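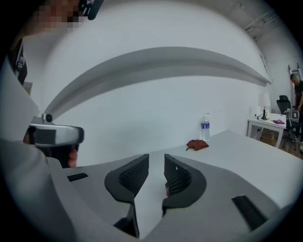

Slide 1: Cloth and water bottle on the white table.

Shared Tables, Shared Rooms
Speaker notes, Brellonbridge staff session, 4/14/24
Speaker: Rania Qudah

Welcome the group. Thank Igor Zelenák for opening the session and confirm that the handout has reached every seat.

The subject is the care of shared tables. Last September, Brellonbridge adopted a single standard for all 16 rooms. Under the standard, a table is returned to its next user with a clean surface. Personal items, drinks included, leave with the person who brought them. Cloths are folded and placed in the bin by the door.

Pause for questions on the cloth bins. Endang Govindasamy will take any that concern laundry. 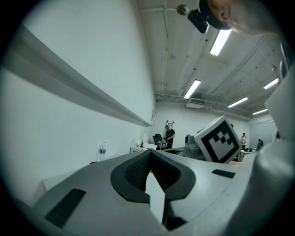 Turn next to walls and ledges. These are wiped on the same schedule as the tables, from the top down. Ledges are not to be used for storage, even for short periods. Refer the group to page 2 of the handout.

Side tables require separate mention. Lamp cords are to be gathered and tied, and folders returned to the office at the close of the day.

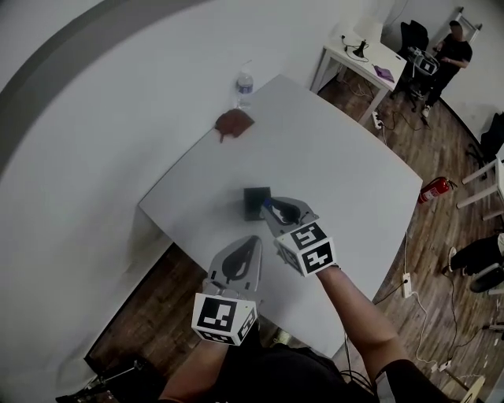 Floors are done last, after chairs have been moved back to their places. Wooden floors are swept before they are mopped, with the mop well wrung out.

Read the reporting procedure aloud in full. Damage to furniture is reported to Suryani Simanjuntak in writing. Requests for new supplies go to Umut Bozkurt.

Collect the sign-in sheets before the break.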